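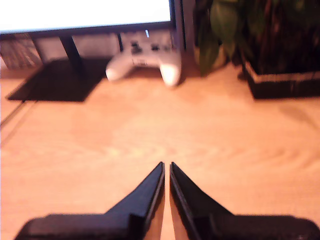 Desk space is what Tindall is being asked to pay for.

Tindall weighs shared office plan with a big promise and thin numbers

A plan to turn the second floor of the old Batalari department store into a shared office would bring 100 jobs to downtown Tindall, according to the company that wants to run it. How it got to 100 is harder to say.

Sitero, which manages rented desk space, has asked the town to cover the rent on the floor for the first nine months. In return it would fit out 31 desks, open the doors in April and charge members $107 a month. After that the company says the place will pay its own way.

The pitch went before the town council in a packed evening meeting that ran past 10 p.m. Most of the talk was about parking. Very little of it was about the jobs figure, though that number is on the front page of the handout and again on the last.

Anyone with the handout and a pencil can see the trouble. If every desk were rented every month, members would pay Sitero $3,317. The handout does not say what the rent on the floor is, and the company would not give the figure when asked after the meeting. It also does not say what heat, internet or cleaning will cost. It does have a full page on the color of the walls.

Radu Bucur, who presented the plan for Sitero, said the jobs estimate came from a study by Bukberg, a consulting firm, and took in "the whole downtown picture." That means people buying lunch, he said, and small firms that start out at one desk and grow into their own offices down the street. He did not have a copy of the study with him. A request for one had not been answered by the time this story was filed.

Council member Dorothy Haworth asked how many of the 100 would be people who already live in town and already have a job, only now doing it from a different chair. Bucur said he would have to get back to her.

It is a fair question. Plenty of people in Tindall work from home and some of them would no doubt like to get out of the house. A person who moves a laptop from the kitchen table to Main Street has a new place to work. Counting that person as a new job is a stretch, and the handout never says whether it does so.
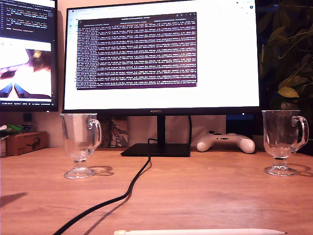
Malcolm Nuttall wrote to this site after the meeting to say that he would use the place and that the critics were missing the point. The upper floor has sat dark for years, he said, and he would sooner see the town spend a little on rent than go on looking at paper taped over the windows. He added that $107 was less than he spends on gas driving to the city, "and I don't need a study to tell me that."

He may well be right about his own gas bill. The question for the council is whether there are enough people like him, and on that point the plan offers one short survey. It asked people if they would be "interested in a modern place to work downtown." It did not mention a price. It is easy to be interested in something at no cost.

Anong Wiriya, whose print shop is two doors from the Batalari building, said she would welcome more foot traffic but had heard the lunch-crowd argument before. It was used for the bank branch, she said, and for the phone store, and both are gone. She wants to know who gets the desks and chairs if Sitero leaves once the free rent runs out. Under the draft agreement, Sitero does.

The draft also has no penalty if the jobs fail to show up. It asks the company for a written update at the end of the rent period, in a form of the company's choosing. Haworth asked for that part to be rewritten. Tane Pearce, the council member who brought the plan forward, said too many conditions could scare the company off and that the town should "show some faith." Faith is cheap enough. The rent is the part that comes out of the general fund.

A vote was put off until the council has seen the Bukberg study and a rent figure. Pearce said he expected both soon.

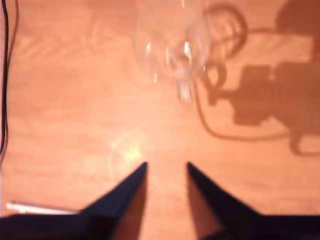
ALSO IN BUSINESS

The parking lot behind the Batalari building will stay free after 5 p.m. while the council looks at new meters. A sign at the entrance still gives the old hours, and drivers have been ticketed over it. The town clerk's office says tickets can be appealed by mail or at the front counter, which closes for lunch.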